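The Altley Swap Shelf is back, and it's bigger

What a year it has been for the swap shelf! When we started it, the plan was a single bookcase by the door of the Jaber Rooms, with a sign asking people to leave something and take something. By the end of the first month we had jigsaws on the floor, a box of knitting patterns under the radiator and a very good fish kettle that went home with someone before I could get my coat off.

So, the news first. From the new year the shelf moves into the old reading room at the back, which gives us proper space for the bulky things – lampshades, suitcases, board games with all their pieces (please check!) – and means the front hall can go back to being a hall. We are keeping the same hours as the library desk, and you don't need to be a member to use it.

I went through the swap book over the holiday with a pot of tea and a calculator, and I was thrilled. Your swaps came to 1268 items over the year. Books made up a good part of that, as you'd expect, with 528 of them finding a new home, and the children's picture books barely touched the shelf before they were off again. After books it was kitchen things, then puzzles, then what the swap book calls 'misc', a word that covers a ukulele, a bag of door handles and a globe that still has Yugoslavia on it.
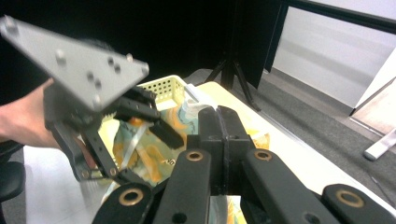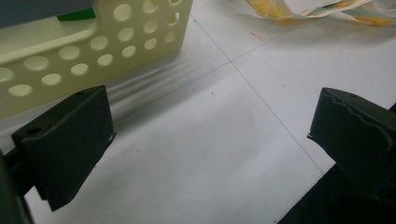
We'd love more of the following: large-print novels, cookery books from any decade, garden hand tools, wool in full balls, and winter coats for children. Coats are the thing we get asked for most in December and we never have enough. If yours has been outgrown, wash it, check the zip and bring it along.

A few things we still can't take, I'm afraid. No electrical goods, no car seats, no opened toiletries and no encyclopaedias. I do love an encyclopaedia, but the last set sat with us for months and it took two of us to shift it.

The mending table returns as well, and I can't wait. Last time we had trousers taken up, a teddy's ear put back on and a long, happy argument over the right way to darn an elbow. There are 30 places at each session and they do go quickly, so put your name down at the desk on the Allmont Street side. Needles, thread and patches are all supplied. If you have a sewing machine you're fond of and can carry it, bring it with you.

One small request about labels. If your jigsaw has a piece missing, write that on the lid. Plenty of people will take it anyway – I've done a harbour view with a hole in the sky and enjoyed every minute – but it's nice to know before you start.

Thank you all for such a generous, slightly chaotic year. The first swap of January will have soup.

Nadine Qudah
December 28, 2024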